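Flasdale Nigatu 台式机拆装工位
硬盘托架插拔单元，含铝台面、夹爪、灰色塑料置物座及 Lunau 流程软件

首页 > 设备 > 翻新与回收 > Nigatu 拆装工位
页面更新：12/21/19
供货状态：可预订，下一批四月发货

产品概述

Nigatu 是一台会给台式电脑装硬盘、拆硬盘的机器。把机箱侧放在台面上，侧板拿掉，选好型号，它就会伸手去夹硬盘托架，对准笼位送进去，或者反过来，捏住托架抽出来放到旁边。功能介绍到这里差不多就完了。隔壁展位的机器会叠衬衫、会调酒、会和参观者握手，我们的机器对握手没有兴趣，也没有装握手用的程序。

很多客户第一次来看设备，开口问的都是另外一件事：机器到底什么时候能干家务。我们理解这种心情，我们家里的碗也堆着。可是我们卖的是车间设备，只好从车间讲起。翻新车间里的活和家务活有一处很像：每一件都不难，每一件都和上一件不太一样，干的人一边想着晚饭一边就干完了，换成机器就得开好几次会。从一台旧电脑里取出一块硬盘，熟手连看都不怎么看。我们的工程师为同一个动作吵过架，有一次吵的是托架应该先往哪边歪一点点。

所以请把本页当成一份进度报告来读。哪些活机器已经能接，哪些活还得请人，下面都写了，包括对我们销售同事不太有利的部分。

它能做的事

带托架的硬盘插拔，是 Nigatu 唯一敢写进合同的工序。选这道工序有我们的小算盘：托架两侧有导轨，塑料有一点弹性，位置差一丝也会自己滑进去。设计托架的人当年想的是让维修人员省一把螺丝刀，结果顺便照顾了后来的机器。我们对此心存感激，也时常提醒自己，这里面有多少功劳算机器的，有多少该算那块塑料的。

夹爪带着硬盘悬在机箱上方的那一小段，是整个流程里看上去最闲、算起来最忙的一段。它要确认托架夹正了，要确认下面那道铁皮隔板在哪里，还要决定从哪个角度下去才不会刮到旁边的线。人做这件事的时候一般在聊天。
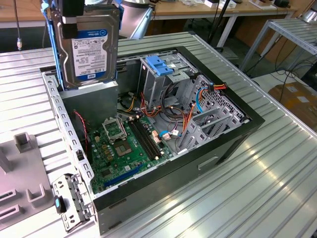 这台工位能不能直接用来拆笔记本电脑？
目前的版本只处理侧放、已开盖的台式机箱，笔记本电脑的硬盘多半藏在排线和小螺丝后面，需要另一套夹具和另一套流程，我们还没有可以出售的方案。

回到台式机。流程软件叫 Lunau，装在工位自带的控制柜里。操作员在屏幕上选机箱型号，选“装入”或“取出”，然后按开始。界面上没有吉祥物，没有语音助手，按钮是灰的，字比较大，戴着手套也能按。有客户嫌它像旧式收银机，我们把这句话转给了做界面的同事，他们听了挺高兴。

Lunau 出厂时带有 7 种机箱的流程。型号清单随报价单一起发，请对着清单核对自己仓库里的机器，别只看外壳长得像。同一个外壳里面换过好几代笼位的事很常见，外面贴着一样的标，里面的卡扣一个朝左一个朝右，仿佛是两拨互不说话的人设计的。

清单之外的机箱也可以接入。请寄一台样机到我们在 Sistdale 的试验间，要完整的，连托架一起，别把托架留在家里（有客户留过，我们对着空笼位研究了一个上午）。从样机上台到流程可用，将近 10 个工作日。如果样机里原来的线被胶带缠成一团，时间会更长，报价也会更有人情味一些。

它暂时不做的事

列表比上一节长，这也是我们这一行的常态。

开侧板。侧板的锁扣有拨的、有按的、有拧螺丝的，还有用了多年之后必须在某个角落拍一下才肯开的。最后一种没有任何说明书提到过。请由操作员开好侧板再上料。

拔插数据线和供电线。夹爪捏得住插头，也知道插头在哪里，麻烦的是插头后面跟着的那截线会自己拿主意。我们有实验版流程，成功的时候很好看，我们也拍过视频，视频不放在本页上，怕您看完就下单。

除尘。机箱里积的灰有时候厚得像毛毯。机器没有鼻子，不介意灰，但视觉系统介意。请先吹干净，而且请不要在工位旁边吹。

判断硬盘好坏。Nigatu 只负责把硬盘从一个地方送到另一个地方，它对里面的数据没有看法。检测和擦除请使用您现有的设备。

捡掉在地上的螺丝。我们问过所有部门，没有部门愿意接这个需求。

关于线

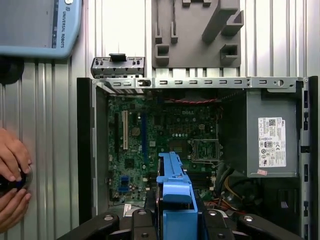

柔软的东西一直是这门生意里最难伺候的部分，家里是袜子和被套，车间里是线。刚性的零件有一个好脾气，上次在哪里，这次大致还在哪里；线就不同，同一台机器推回去再拉出来，线已经换了姿势。电源下面那一把黄的、黑的、红的、橙的供电线，往机箱右下方一垂，在人眼里是背景，在路径规划里是一片得绕着走的灌木丛。相比之下，蓝色托架竖在主板上方的时候简直是模范员工：颜色鲜亮，顶上是又高又窄、带缺口的一截把手，两根手指一左一右就能伸到它旁边。视觉系统很喜欢蓝色，我们的工程师也开始喜欢蓝色，有人想把墙也刷了，被拦住了，刷了墙托架就看不见了。

Lunau 对线的处理办法很朴素。每次动手之前先看一眼笼位入口，入口干净就继续，有东西挡着就停下，亮黄灯，请操作员把线拨开，按“继续”。早期版本会试着用手指自己把线推到一边，推开之后线弹回来，它再推，线再弹，双方都很有耐心。这个功能在现在的版本里默认关闭，想看的客户可以在设置里打开，后果自负，建议泡好茶再看。

理线的建议我们写在操作手册里，篇幅比硬盘那一章长。大意是：上料之前把松散的线往电源一侧归拢，别压在笼位口，别用透明胶。透明胶在相机里几乎看不见，在夹爪上却粘得很牢。

夹爪

两指，黑色，手指可拆。手指磨损以后自己就能换，拧下旧的，拧上新的，然后运行一次校准。请一定运行那一次校准。我们接到过不少“机器变笨了”的电话，挂电话之前多半能听见对方小声说，噢，那个校准。

夹持力在 Lunau 里按托架设定，不建议手动加大。托架被夹变形之后会卡在笼位里，机器拔不出来，最后由人拿一把螺丝刀撬出来，整间屋子的人都会停下手里的活来看。夹得太轻也不行，硬盘会在半路上慢慢往下滑。合适的范围已经写进流程，放着别动就好。

裸盘，也就是没有托架的硬盘，可以夹起来在置物座和料盒之间搬运，暂不支持直接装入机箱。装裸盘要拧侧面的螺丝，见上文“它暂时不做的事”，虽然那一节没写螺丝枪，精神是一样的。

置物座

台面旁边的灰色塑料座带有凸起的方柱和插槽，用来临时放托架和小件。它是整台设备里最便宜的部件，也是来访客户拍照最少的部件，可是少了它流程就没法跑。人拆东西的时候顺手把零件放在桌角、放在键盘上、放在上衣口袋里，回头还都找得到。机器需要有一个固定的位置，每次放在同一处，差一点就要报错。

置物座可以装在台面上，也可以装在立面上，按您的场地选。有一点请和同班的人讲清楚：置物座的插槽看起来非常适合放笔。请勿放笔。

和家务有什么关系

每次演示到最后总有人问，既然能装硬盘，能不能装洗碗机。问得有道理。往洗碗机里放盘子，与往笼位里送托架，手上的动作相差不大：夹住，转正，对齐，放下。差别在前面那一步。托架送来的时候我们知道它是哪一种，知道它有多宽，知道它不会碎。盘子送来的时候上面有没有酱汁、底下有没有粘着一把叉子、边上有没有旧的缺口，只有盘子自己清楚。

我们在 Sistdale 的茶水间试过一次，午休时间，设备借用单上写的是“夹爪疲劳测试”。杯子放得不错，碗也还行。筷子不行。筷子躺在水槽底下，湿的，一边高一边低，机器看了很久，亮了黄灯，请操作员协助。操作员用手把筷子拿起来放好了。这段记录后来贴在试验间门上，标题叫“人机协作”。

我们的看法是这样的。凡是能把东西先摆好的活，机器已经能做，做得也算稳。凡是东西得从一堆里刨出来、理顺、哄着放好的活，现在还是人快，快得让人有点难为情。车间有一个好处，就是可以花钱让东西摆好：做托盘，贴标签，画地上的黄线。家里没有黄线，画了家里人也不答应。所以翻新车间会先用上机器，客厅要再等等，等多久我们不报日期，同行报过的那些日期大部分已经过了。

也有客户反着问：既然最难的步骤都留给人，买它干什么。算账的办法要看您的产线。如果一天只拆几台，请不要买，买一把好一点的螺丝刀，剩下的钱请大家吃饭。如果同型号的机器一托盘一托盘地进来，操作员上午下午都在弯腰重复同一个动作，那么让人去开盖和理线、让机器去插拔，腰会感谢您。我们见过的比较顺手的用法是一人照看两台工位，一边在开盖，另一边在跑，中间隔着一把转椅。

安装条件

工位净重 140 公斤，不含控制柜。搬运请用叉车或者液压车，请勿召集同事徒手抬，哪怕同事们自告奋勇。

地面要平。我们的调平脚可以补偿一定的高低差，补偿不了电梯口那种坡。请在订货前拿一个水平仪在打算放设备的位置量一量，把照片发给我们。曾有一台设备装在一块看上去很平的地上，硬盘总是往同一边偏，查了几天软件，最后在地上放了一颗滚珠，滚珠自己走了。

光线。窗边可以放，但不建议让太阳直晒台面。托架的蓝色在强光下会变浅，铝台面会反光，棱纹一条一条地亮起来，相机看了头疼。有窗帘最好，没有的话，可以选配遮光板。遮光板是一块板，价格写在报价单上，我们知道您会觉得它贵。

静电。台面接地线随机附带，请接上。操作员的腕带也请戴上。夹爪本身已做接地处理，它是整个工位里最守规矩的。

网络。Lunau 不需要联网就能运行，升级包可以用 U 盘拷入。需要远程支持时再插网线，支持结束以后可以拔掉，我们不会难过。

安全

工位运行时，手请离开机箱。这句话印在控制柜上，印在手册封面上，也会在开机画面里出现，仍然有人在机器伸手的同时也伸手，想帮它一把。触碰停止功能会让手臂停下来，随后 Lunau 会要求重新确认位置，耽误的时间比您帮上的忙要多。

停止按钮在台面前沿，另有一个带线的，可以挂在顺手的地方。请不要挂在衣帽钩上。挂过，上面后来搭了一件大衣。

长发和围巾请收好，挂绳工牌请塞进口袋。设备本身速度不快，我们刻意调慢过，快了以后参观的人往后退，慢了以后参观的人往前凑，两种都有问题，现在的速度是吵出来的折中。

标准配置

铝台面与机架一套
手臂与控制柜一套
两指夹爪一只，备用手指一副
灰色塑料置物座一件
Lunau 流程软件及出厂机箱流程
接地线、带线停止按钮、水平调节脚
中文操作手册，纸质，活页，可以拆下来贴墙上

选配

遮光板
加宽料盒架，供成批托架使用
新机箱流程接入，按型号计费
现场培训，在您的车间进行，用您自己的旧电脑。我们不带样机来，带过一次，现场一切顺利，走后就不顺利了

保养

每班开工前擦一次相机镜头，用随附的布，袖口不算布。每周检查手指上的螺钉有没有松。台面的棱纹里会积螺丝和碎塑料，用刷子顺着纹路扫，别用气枪吹，吹起来的东西会落进下一台机箱，再下一位用户会打电话问电脑里为什么有响声。

Lunau 会记录每一次黄灯。请隔一阵把记录导出来看看。黄灯集中在某一款机箱，多半是流程需要调整；黄灯集中在午饭以后，多半是上料的人需要喝杯咖啡。记录也可以直接发给我们，我们用它改流程，不会拿它评比班组。

质保与售后

整机质保 2 年，手指和置物座按耗材处理。质保范围不包括：进水、跌落、被当作置物架使用、以及把设备改去执行本页未列出的家务。最后一条是去年加的，原因请参考茶水间那一段，当事人是我们自己。

备件从 Sistdale 仓库发出，手指和置物座常备，控制柜配件需要询期。来电请报机身铭牌上的编号。铭牌在机架后侧，我们承认位置没选好，下一版会挪到前面。

常见的几件小事

客户常常想让同一台工位上午装、下午拆。可以这样排，切换时在 Lunau 里换一下流程，把料盒的方向也转过来。忘记转料盒的话，机器会很认真地把刚拆下来的硬盘放进待装的那一格，然后到了下一轮再把它装回去。从机器的角度看，这一天工作量饱满。

机箱放歪一点没有关系，它会自己找。放反了有关系。前面板朝哪一边，台面贴纸上画了箭头，请以箭头为准。

托架有裂纹的请挑出来。人手拿着裂了的托架会不自觉地捏住完好的那一头，夹爪没有这种体贴。

侧板拆下来以后放哪里，手册里没有规定，我们只要求别靠在工位的腿上。

订购与试机

欢迎带着自己的旧机箱来 Sistdale 试机，需提前和销售联系排期。请带状态差一点的，灰多的、线乱的、托架发黄的都可以，试出来的结果比较接近您以后要过的日子。试机不收费，运费自理，茶水由我们提供，杯子请自己放进洗碗机。

报价请注明机箱型号、大致的批量、装入还是取出、以及场地照片。四月那一批的台位按收到订单的先后排，排满以后的订单顺延到下一批。

相关产品：Nigatu 备用手指组、Lunau 离线编程版、加宽料盒架、遮光板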